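# How do they put the sounds into a movie?

I love movies, and I have a slightly annoying habit when I watch them. I listen to the feet. Somebody walks down a hallway, clip clop clip clop, and I lean over to whoever is next to me and whisper, "Those aren't her feet!" (I don't get invited to the movies as much as I used to.)

But it's true! When a movie is being filmed, the microphones are mostly pointed at the actors' mouths. The crew wants every word nice and clear. Footsteps, coats swishing, keys jingling, a spoon going round in a cup – a lot of that comes out too quiet, or it doesn't get recorded at all. So somebody has to put it back in later.

The people who do it are called Foley artists. You say it FOE-lee. They stand in a quiet room with a big screen at one end and a microphone in front of them, and they watch the movie over and over while they make the noises by hand. When the hero takes a step, they take a step. When the hero stops, they'd better stop too!

I got to visit a place like this once, a little studio called Prinura, and I think it was the messiest room I've ever been allowed into. There was a wall with 200 pairs of shoes on it. Boots, slippers, tap shoes, one enormous pair of clown shoes. The floor was cut up into squares, and every square was something different: gravel, wood, sand, tile, crunchy old leaves. If a pirate walks from the beach into his cabin, the Foley artist just hops from one square to the next. 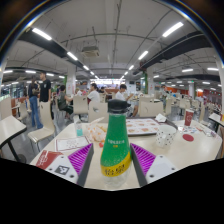 The best part is the cheating. Lots of movie sounds are made with something that isn't the real thing at all. Want a horse? Knock two halves of a coconut shell together. Want someone walking through snow? Put cornstarch in a cloth bag and squeeze it, and you get that lovely squeaky crunch. Breaking bones in a fight are very often a stick of celery being snapped. I can't eat celery now without feeling a bit sorry for it.

While I was there they were working on an adventure movie called Trekuline, where three kids cross a mountain on foot. Three kids means six feet, and all those feet had to sound different! The artist did one kid at a time, all the way through the scene, and then went back to the start in new shoes for the next one. That movie needed 3000 separate sounds, and 405 of them were just for the storm. For the wind they pulled a silk scarf across a wooden board, quickly for the big gusts and slowly for the sad bits.

You might wonder why they don't just use a computer. Well, they do, for some things. There are huge collections of recorded sounds, and explosions and car engines usually come from those. But feet are tricky. A tired person walks differently from a person who is sneaking up on a cookie jar, and it's often easier to act it out than to hunt for a recording that fits.

After all that, another person called a mixer puts the voices, the music and the noises together and decides how loud each one should be. If the music is too loud you miss the joke. If the footsteps are too loud, everybody sounds like an elephant.

Want to try it? Ask a grown-up to help you find a short bit of a movie and turn the sound all the way down. Watch it a few times first, so you know what's coming. Then go hunting around the house for noisy stuff. Here are some to start with:

- a pair of gloves, flapped fast, for a bird taking off
- a big sheet of thin cardboard, wobbled, for thunder
- rice dropped slowly onto a baking tray, for rain
- your own hands patting your knees, for someone running

Record yourself on a phone or a tablet while the movie plays, then listen back. My first try was terrible – my bird sounded like someone falling down the stairs. I did it again with smaller gloves and it was much better.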